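Mollah Township Forum > Local Government > Ballot drop box hours, September special election

12 replies | 48 shares | Print this thread | E-mail this thread
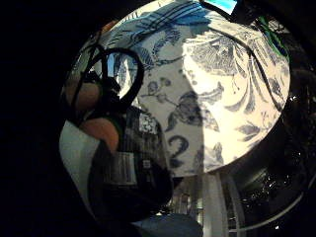

Drop box at Clatum Road: when does it close?

precinct21_dan
The township page says the Clatum Road box is locked at 8 p.m. on election night. The mailer says 5 p.m. Same box, same election. Which one controls?

gravelpit
8 p.m. The mailer lists office hours for the clerk's counter. The box is outdoors and stays open until the polls close.

mthompson_ret
Not what the mailer says. It has the box under "return locations" with 5 p.m. next to it. If the township prints a time, people will go by it.

gravelpit
People can go by it and be early. No ballot gets rejected for that.

oldmillroad
The problem is the other direction. Someone gets off work at 6, reads 5 p.m., and stays home. I asked the clerk's office for a corrected notice and was told it would go on the website. The website was already correct.

precinct21_dan
Thanks. Second question: is the Prerora precinct still voting at the school gym, or did it move with the new boundaries?

sewerdistrict
Moved. Everything north of the creek votes at the Trisiline Hall annex. The gym now serves 2 precincts south of it. Your card should show the new location -- check the lower left corner, under the precinct number.

mthompson_ret
The annex has 21 parking spaces. The gym lot has 60. I raised this in the comment period and the plan went through unchanged.

gravelpit
Most of that precinct votes by mail. Parking is a minor issue.

mthompson_ret
Minor for those who vote by mail. The rest have to park.

sewerdistrict
There is street parking on the east side after 4 p.m. The side door has the ramp.

3 comments on this thread

kestrel_lane: Called the clerk this morning. 8 p.m. confirmed for the box.

boxelder: If you are in line at the annex at 8 you can still vote. The box has no line rule that I can find -- it gets locked at 8.

oldmillroad: Corrected notice is now taped to the box. Still nothing by mail.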